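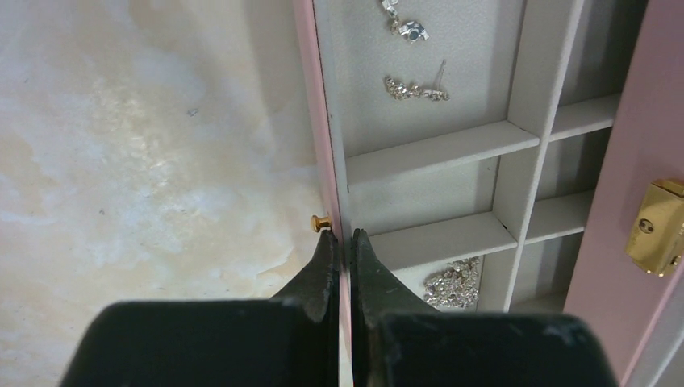 From the Sorting Table

Those of you who came along in April will remember that we got as far as scarves and belts before the kettle won. So this month it's the jewellery box, which I've been putting off for longer than I'd like to say, and I know from the chatter over tea that plenty of you have been doing the same!

Mine had reached the stage where I wore the same two pairs of earrings all winter because they lived in a saucer on the windowsill and everything else was in a knot. When I finally tipped the lot out onto a towel and went through it, there were 169 separate bits and pieces, and that's counting a pair of earrings as one. I don't think of myself as someone who owns a lot of jewellery. Most of it came from the Parkham market, a bit came from my aunt, and a surprising amount was spare buttons.

A box with dividers does most of the work for you, if you let it. The trick (and I learnt this from Pádraig Gallagher, who ran the repairs bench at the hall for years and has untangled more chains than anyone I know) is to decide what goes where before you put a single thing back. Pádraig likes to give the small compartments to the things you reach for every day and save the awkward corners for brooches and the like. I tried it the other way round first, out of stubbornness, and had to start over.

Before anything goes back, give the inside a going-over. Light grey linings are lovely for finding a dropped earring back, but they do show every speck of face powder. A dry, soft paintbrush gets into the corners where the dividers meet, and a bit of masking tape wrapped around your finger will lift the rest. Please don't use a wet cloth on a fabric or paper lining – I did that to my mother's box when I was 13 and the bottom bubbled up like a pancake. She kept it until she died, bubbles and all, and my sister has it now.

The outside is easier. A pink box will look cheerful again after a wipe with a barely damp cloth, and if yours has little gold knobs, go around them with a cotton bud and leave the metal polish in the cupboard, as it can take the colour right off.

For chains, do up the clasp first, then lay each one down on its own. If you've a knot that won't budge, put it on something hard and smooth (a benchtop is good, a bedspread is hopeless) and work at it with two pins under a decent lamp. A tiny drop of baby oil helps. So does walking away and having a biscuit.

Mrs Hettiarachchi has asked me to mention that she's still collecting odd earrings and broken beads for the children's craft shelf. She had about 200 beads in the jar last time I looked and would happily take more. Pop them in an envelope with your name on it, in case something good has slipped in by mistake, and leave it in the basket by the door.

Next month we'll be doing sewing tins. Bring yours as it is, please, with no tidying beforehand, and bring a small magnet if you've got one for the pins.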